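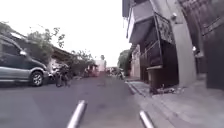 Street run, open day: approach past the parked minivan, view from the robot.

Minutes of the demonstration meeting held on 4/12/19

Present: Sunita Uniyal (chair), Narendra Pandey, Raili Aaltonen, Kilian Haslinger.
Apologies: Oksana Tkachenko.

1. Demonstration
Mr Pandey reported on the street demonstration given by Vamatier during the open day. The robot travelled a set route of 337 metres. Visitors followed in two groups, and 11 written questions were handed in. Replies will be sent by Ms Aaltonen.

2. Route
Members discussed the section between the cream walls. Mr Haslinger asked that low sun be entered as a condition in the route sheet — the present form records rain and wind only. Agreed.
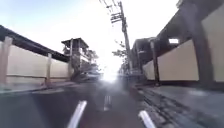 Walled section of the street, facing the sun.

Ms Aaltonen asked whether the robot should keep to the road or use the pavement at the next visit. The chair ruled that Vamatier be asked for a written proposal. Action: Mr Pandey.

3. Visitor register
The register holds 221 names. It was agreed that a copy be passed to Ms Tkachenko.

4. Next meeting
To be held in January, date to be confirmed by the chair.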